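January 4, 2025
By Saadet Keskin

A new laundry service wants 92 lira a garment to teach robots how you fold your jumpers, and it would like you to do most of the teaching. Tovero, sold by the home automation firm Prolteo since November, sends customers a pair of hand-held grippers. You fold your clothes with them on your own bed, upload the recordings, and in return the company promises a folding routine "fitted to your household". The routine is meant to run on Prolteo's two-armed machine, Kikel, which is not yet on sale.

That leaves buyers paying now for something they can't use until later, and the firm will not say how much later. Its website says "soon" in three places.

The work itself is slower than the adverts suggest. A jumper that most of us would fold without looking has to be spread out, pinched by the hem or cuff and turned over with two jaws where there used to be ten fingers. Knitwear is the awkward end of the job — it bunches and it hides its own edges.
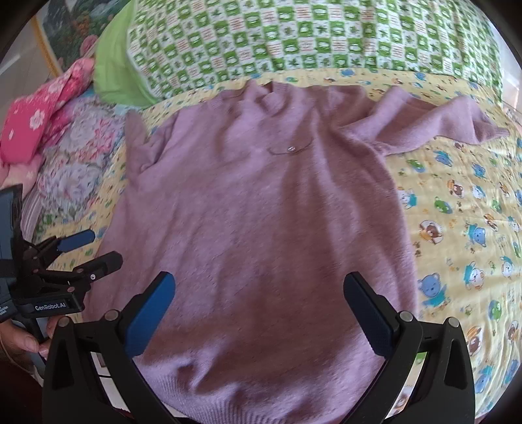 A pink knitted jumper on a bed, with hand-held grippers ready at the hem and side.

Prolteo asks for 50 recordings before it will build a routine, and 20 of those must be of the same garment. Anyone who has tried to get through a family wash on a weeknight can judge for themselves how likely that is. The firm's sales sheet puts the whole task at 40 minutes. It doesn't say whether that includes laying each item out again afterwards, and two emails asking the question went unanswered.

Hülya Çınar, who runs the Çınar dry cleaning shops and was offered a trade version, has turned it down for now.

"They showed me a jumper being folded on a bed," she said. "I asked about a pleated skirt and they told me to wait for the update. I have pleated skirts today." 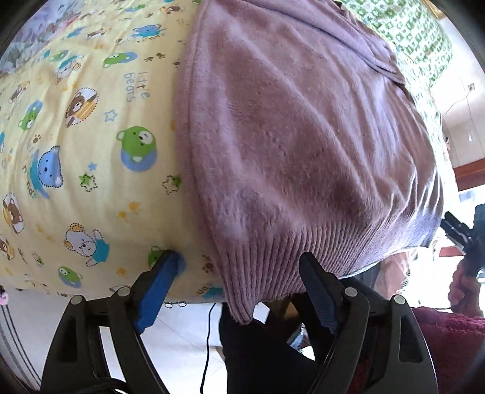 She also wanted to know who keeps the recordings. It is a fair point. The grippers carry cameras, and people's bedrooms will be in a good many of the clips. Prolteo's terms say the material may be used "to improve the service", a phrase wide enough to cover nearly anything, and customers who cancel get their money back only if they have uploaded nothing.

The company says early users are pleased, but it would not put any of them in touch with us. It also declined to show Kikel folding a garment it had not been trained on.

Tovero can be ordered through Prolteo's website. The grippers must be returned when the subscription ends, with the customer paying the postage.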